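Newsletter: sign up for updates from the Pliltbridge packaging courses. Dismiss

Unit 2: Corrugated board as a structural material

Handout, revised 16 Aug 2020. Read before the November practical.

2.1 Construction

Single-wall board consists of a fluted medium glued between two flat liners. The liners carry most of the bending load. The medium holds them apart and resists shear, so that the board behaves as a sandwich panel. Stiffness rises steeply with the distance between the liners, and a board crushed in handling loses much of its strength even where the liners look sound.

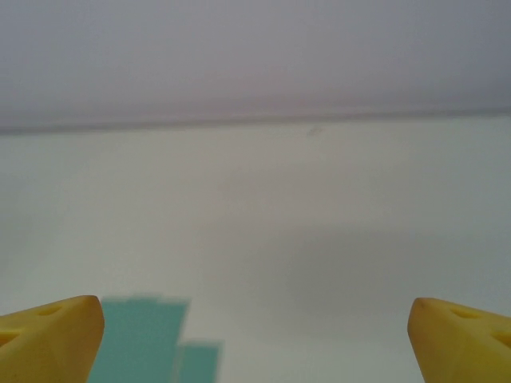
Mareike Hellwig objects that this treats the medium too lightly: in her view a weak medium lets the liners buckle between flute tips well before they reach their own limit. The objection is fair for light grades. For the grades used in this unit the sandwich model is adequate.

2.2 Direction

Board is far stronger in compression along the flutes than across them. In a regular slotted case the flutes run vertically in the side walls, so that stacked loads pass down them. Turning the blank through a right angle gives a case that looks the same and fails early. Trays and wraps may use horizontal flutes where the contents carry the load.

The edge crush test loads a short upright strip along the flutes until it collapses. The result is given as force per unit length. For the Kuruc set, use 100 mm as the specimen length in all worked answers. 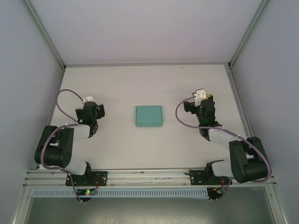
Could the edge crush value be used by itself to predict the strength of a finished case, asks Otakar Zelenák. It could not. Board thickness, case perimeter and the quality of the creases all enter the calculation. The usual short formula takes the first two and assumes the third.

2.3 Creases and cuts

A crease is a line of controlled crushing. It should be deep enough to fix the position of the fold and shallow enough to leave the outer liner whole. Creases across the flutes form cleanly. Creases parallel to them tend to wander into the nearest valley.
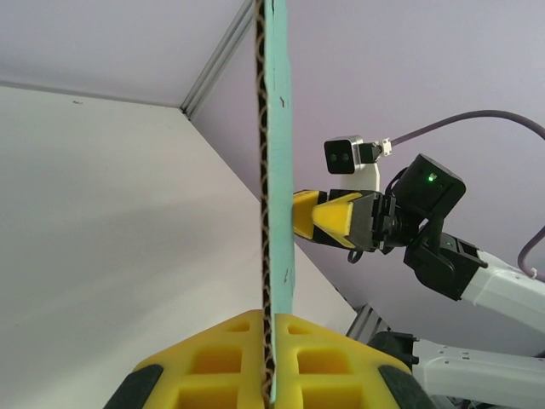 Fig. 2.3. Cut edge of corrugated board, fluting exposed.

Cut edges take up moisture faster than faces. Condition all samples before testing and record the humidity with each result. Readings taken on unconditioned board are to be struck out and not averaged in.
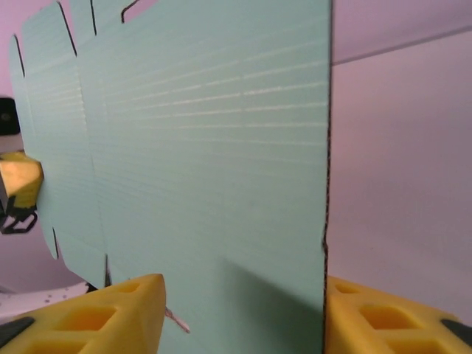

Where two cuts meet at a corner, the inside angle should be rounded slightly. A sharp inside angle starts a tear under repeated folding. Tabs need enough clearance for the thickness of the board they pass through, plus an allowance for the fold itself.

Exercise: see sheet 291. State the flute direction on every sketch.

Contact: Pliltbridge course office | Back to top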